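The Small Rules Behind a Tidy Table

Ask Marcelle Marchal what makes a good robot demonstration and she'll talk about bottles. Crushed ones, capped ones, bottles lying under other bottles. Her group at Surkari teaches robot arms to clear up after people, and for over 13 months she has been writing down the ground rules for doing it well.

The result is a short guide, passed around among labs since 18th November, and it's a cracking read. Really! Most of it could be followed by a careful teenager.
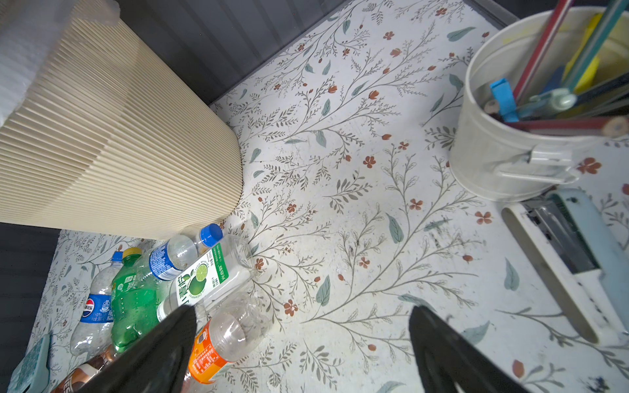

The first rule is to start messy and stay messy. It's tempting to line things up so the gripper has an easy day, but a robot that only ever practises on neat rows will be lost in a real kitchen. The guide asks operators to tip the items out, leave them where they fall, and change the pile before every run. Labels should be a mix of colours, and at least a few objects should be squashed out of shape.

Then comes the approach. Jozef De Bruijn, who wrote that chapter, wants the fingers opened wide well before they reach the object, and he wants a pause of 3 seconds if the operator is unsure. "Hesitate in the open, never with your fingers half closed," he told me, and he made me try it until I got it right. (It took me five goes, and I loved every one of them.)

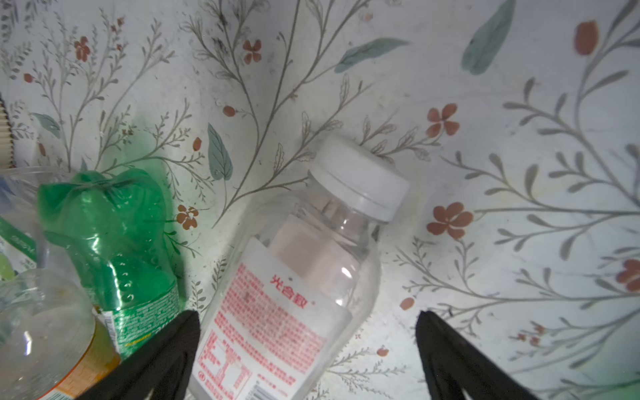 Fingers open on either side of a clear bottle, with a crumpled green one next to it.

Working with two arms brings its own manners. The guide gives each arm a home side and says only one may enter the middle of the pile at a time, unless the task calls for a handover. People stay out of the enclosure while the motors are powered, even to rescue a runaway cap. And failed grasps get logged along with the good ones, a point Rocío Ledesma fought hard for. She reckons the misses are where the learning is.
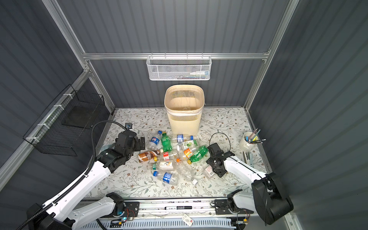

Two arms on a shared front rail, with the wastebasket at the back of the table.

Four other labs are now trying the rules, among them the team at Vutham, who want a chapter on glass. Marchal is keen but cautious, and she'd like to see their breakage notes first. The next draft is due in December.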